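Wiriya two-arm cell: questions after the gripper fault

Last updated Tuesday, November 30, 2021

What is the fault?
On shiny film packages, the gripper sometimes reports "object held" when the fingers have closed on nothing. The arm then lifts and continues its program. In the log this is code 1157.

Which items are affected?
Mostly flat pouches with a glossy, wrinkled surface. The package with the green border is the worst one we have. 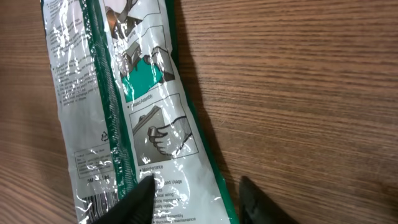 Reflections confuse the depth estimate, and the fingers stop too high. Odair Peixoto repeated the pick 50 times with the old settings and got the false report 20 times.

Is it dangerous?
It can be. In one case the left arm moved away with no package while the right arm was still pulling, and the two wrists touched. No person was hurt. One cable cover was broken. Until the update is installed, please keep your hands off the table when either arm has power, also when it stands still.

Can I still use both arms on one package?
Only at reduced speed, and with a second person at the stop button. Ask Rosimeire Trindade for the speed file — the one in the shared folder is old.

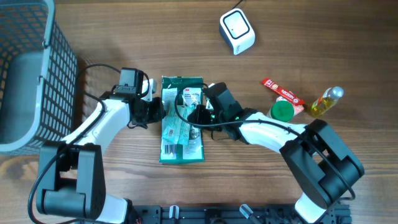
What should I do when I see code 1157?
Press stop first. Do not press "resume", even if the screen offers it. Write down the item and which arm, then call Jeferson Miranda.

Do jars and bottles give the same error?
We did not see it with the jar with the green cap. Small stick packets we have tested only six times, and this is too few to say.
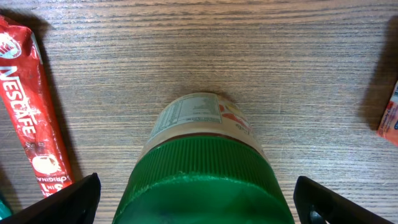
Please report any false "held" on these items too, with the finger opening you used.

When will it be repaired?
Skivar promised new gripper firmware in December. Janaína Macedo will test it on our cell before the others receive it.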